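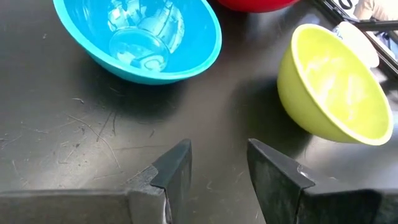
Getting from Tidano to Montes and back in a weekend, with your own food, no hire car. Doable, we've done it a few times now. Sort the meals first, timetable second, because the last shop is in Tidano and it shuts early on Saturday. Take one bowl per person, each a different colour. Blue, red, lime-yellow, no arguments over whose is whose. A glass will lie on its side in the blue bowl, so that's one less thing rolling round the bag. Wrap it in a sock though.

## 1. Book the ferry

Do it the night before, online. 28 each way for a foot passenger, bikes extra. Pay at the harbour and you'll queue, and the card machine there is moody. Print the ticket or screenshot it, signal is poor past the breakwater.

Crossing is 70 minutes. Sit on the left going out. Right coming back, same view.

## 2. Get to the harbour

Bus 216 from the station. Stops outside the old customs house, not at the ferry gate, so leave time for the walk. Downhill, cobbles, bad for wheelie cases. Rucksack is better.

Don't get the one marked Dreltach via hospital. Goes the same way for a bit and then really doesnt.

## 3. Pack for lunch on board

The café on the boat does crisps and tea and thats your lot. Bring:

- cold pasta or rice salad, in a tub with a proper lid
- bread, torn up beforehand
- tomatoes, whole
- something sweet
- a tea towel

Dish up on the lower deck, out of the wind. Top deck is lovely but you'll lose the salad.

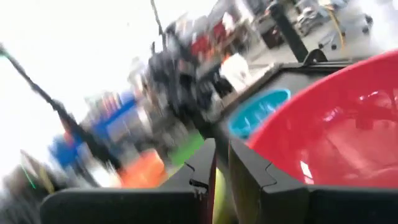
*Big red bowl for sharing, smaller teal one for the fussy eater.*

## 4. Arriving at Montes

Off the boat, turn right, follow the wall. Most people go straight up the steps to the square, which is hot and packed till mid afternoon. The wall path takes longer but there's a water tap halfway and shade from the fig trees.

Rooms: the Rolleven is the cheap one, above the chandlery. Ask for the back. Front rooms get the delivery vans at 5am. Shared kitchen with two rings and a sink, no plates to speak of, so you'll want the bowls again for supper and breakfast.

## 5. Sunday

Beach before breakfast if you can face it. Then the chapel walk, 2 hours with stops, trainers are fine. Path is marked with white paint, fades after the second gate, keep the sea on your left.

Boat back leaves mid afternoon. Be on the quay early, they load bikes first and foot passengers get waht's left of the seats. Last bus up from the harbour meets the boat but won't wait if it's late. Taxi number is on the ticket office door, take a photo of it on the way out.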